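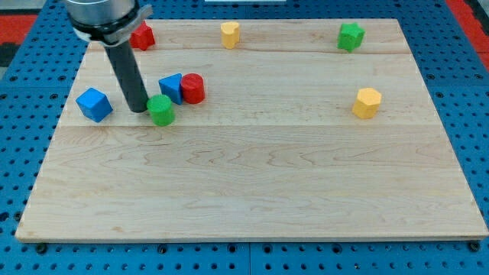
Re: Shape blocks for the Girnberg playroom

On the Cludeck list, message 1377 said:

> The Tudex blocks are fine but ours keep rolling off the table. What do you put under them? And do you sort by color or by shape?

We use a plain light wood board, glued up from strips, set on top of the pegboard table. The front edge sits a little higher than the pegboard. Cylinders can still roll on it, so stand them on end.

We sort by color first - red, blue, green, yellow - then by shape. The stars are the ones the kids ask for. Start with 4 blocks and add more later.

Our board came from Wanigasekara and took 2 weeks to arrive. I can send the measurements if you want them.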